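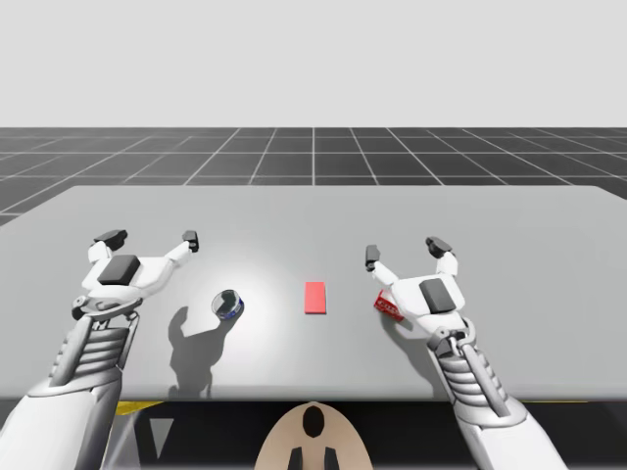

Work diary

Home Search Older entries Newer entries About

Search this diary

Sunday, and I am writing this at the kitchen table with the rota for next week beside me. My name is on it four times. In March it would have been five.

The Vonham line at Gultport now runs its packing trials on the simulator before anything is moved on the floor. Märta Wikström set it up and I was put with her to learn it, as I had done the bench by hand for years. I spent most of the week at a screen. My back is better for it and my eyes are worse.

On Friday's shift we got through 300 runs. By hand I would have done 37 and gone home tired. Märta reads the failures and I say what I would have done with my own hands, and she writes it down. It is odd to be asked. I had to stand up and pretend to pick up a tin before I could tell her which finger goes first.

Lunch was late. The canteen has cut its hours now that there are fewer of us on the early shift, so I had soup from the machine.

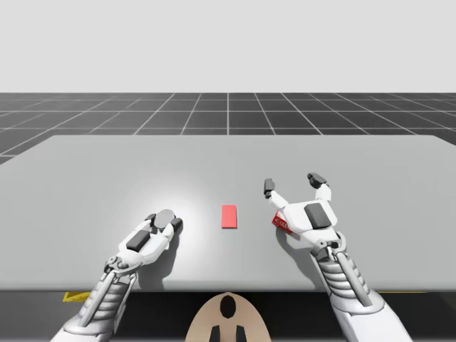
The talk on the bench is all about who stays on it. There were 23 of us and the firm says no one will be let go, only moved. Lornesar has asked for two people already and I don't fancy the bus. I kept thinking about it while I went over the afternoon's views, the left hand shut and the right one open, with the red block lying between them. I wrote "check left grip" in the log and then couldn't remember whether Märta had already put it in.

She says I could do the screen work full time if I take the course. The pay is one grade up. I have asked for the details in writing and told her I will answer after the next rota comes out.

Need to ring Noguchi about the gloves order and cancel half of it.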